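Clunidus opens its floor to first-time robot teachers

17th August

Anyone who has tried to teach a cousin to fold a fitted sheet over the phone knows how hard it is to put a hand movement into words. Clunidus skips the words. Its people pick up a gripper, do the chore themselves, and let the software learn from the recording, and this summer the company began letting newcomers try it too.

The program is called Bramo. It began in July with staff from the upstairs offices and has since opened to anyone who signs up for a two-hour session. So far 113 people have taken a turn, and between them they have recorded nearly 326 usable runs of everyday jobs: stacking bowls, closing zippers, putting lids on jars, sorting spoons from forks.

Izzati Tambunan runs the sessions and is plainly having a great time doing it. "People come in thinking they need to move like a robot," she says. "They go stiff, they slow right down, and we have to say no, please, just put the lid on the jar the way you do at home! Once they relax the recordings get so much better."

New arrivals start with the hand-held grippers, which take a few minutes to get used to (most people squeeze much too hard). You hold the tool, close its fingers around whatever you want to move, and carry on. There is no arm attached and nothing to program. Tambunan asks for the same task several times over with the objects shifted a little on each run, and she likes to see mistakes left in. A dropped spoon that gets picked up again is worth keeping, she says, as the arm will drop spoons too and needs to know what comes next.

After that comes remote control, and this is the part visitors talk about on the way out. The operator moves, and an arm across the room moves with them. It is slower than the hand-held work and a good deal more tiring, but it shows what the arm can and can't reach, and it's a wonderful feeling the first time it picks something up for you. Jeon, the team's control software, got an update in July that cut the delay between hand and arm, and regulars noticed right away.

The two kinds of recording are then trained together. In the latest in-house test, on jar lids, the arm finished the job in 81 percent of its tries. Zippers are still a mess. Tambunan laughs when asked for that number and won't give it.

Sessions take place in the open-plan office, among the desk chairs and the potted plant, with the grippers, headsets and a robotic arm all close at hand. 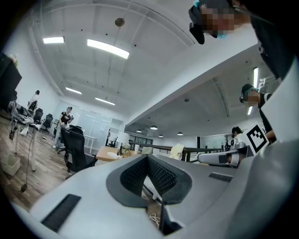

How to take part

Bramo sessions run until the end of the season and places are free. No technical background is needed, and left-handed people are especially welcome, as the recordings so far lean heavily to the right. Wear short or close-fitting sleeves and tie back long hair. Headsets fit over most glasses.

Sign up at the front desk or through the Vundent booking page, where new slots go up each morning. Groups of up to four can book together, and Tambunan is keen to hear from anyone with a household task they would like to see added to the list. Peeling garlic has already been suggested many times.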